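## Moving your Clarnidico notes to a new Android phone

Clarnidico keeps its notes on the phone, so they won't appear on a new handset just because you sign in with the same Google account. You need to make a backup file first and then open it on the new phone. Both phones should be on version 2 or later.

**On the old phone**

1. Open Clarnidico and tap the menu in the top corner.
2. Go to Settings > Storage > Make backup.
3. Choose a password. There is no reset for it, so write it down.
4. Save the file to a memory card or send it to yourself. The ending should be `.cnb`.

A card of 32 GB is far more than you need – most backups are smaller than a single video.

**On the new phone**

1. Install Clarnidico, but skip the welcome tour.
2. Copy the `.cnb` file into the Downloads folder.
3. Tap Restore, pick the file and type the password.
4. Leave the app open until the bar is full.
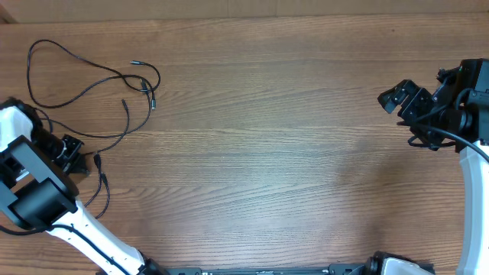 Griffiths wrote in to say that Restore stayed grey on a Novo handset until file access was switched on under Settings > Apps > Permissions. Try that before you reinstall.

Reminders set with the Plondska add-on are not in the backup. Export them from the add-on's own menu.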